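Ticket 1573 — Booking confirmations arriving twice, or not at all
Product: Trarkby Bookings
Opened by: Nurhan Başaran, Mimville
Status: Solved
Attachments: 2

Hello all, and thank you for picking this up so quickly. We run evening pottery classes and have used Trarkby very happily for 3 years, so I was rather surprised when our students began telling me they'd had two confirmation emails each. A few had none whatsoever, poor things, and rang me up in a panic. I haven't touched the email settings — at least, not that I remember! — but we did move our website over to Furura in September. 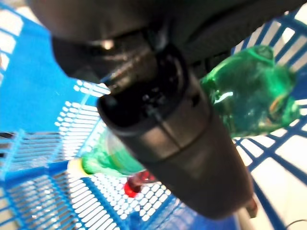
Attachment 1: dark cylinder, close up

Reply from Aydoğan support, Sep 27, 2025

Hello Nurhan, what a lovely clear message, thank you. Could you go to Settings, then Messages, and tell me how many sender addresses are listed there? When a website moves house, the old address often stays behind and both of them try to send. It would also help to know whether the students who got nothing use the same email provider.

Reply from Nurhan

You were quite right, there are two. The old one still has a green tick beside it and I'd never have thought to look. The students with no email are all on the same provider, and one of them has now found hers in the junk folder, under a pile of shoe adverts.

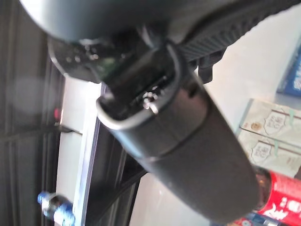
Attachment 2: the cylinder with its seam showing

Reply from Aydoğan support

Splendid, that explains both halves. Please remove the old address, press Verify next to the new one, and leave it for 5 minutes. Then make a test booking under your own name. I've cleared the 80 messages that were stuck in the queue, so there won't be a sudden flood when you switch over.

Reply from Nurhan

All done, and my test booking brought me one single email, straight to the inbox. I've tried it with my sister's address as well and hers came through too. Please do close this — and thank you again for being so patient with me.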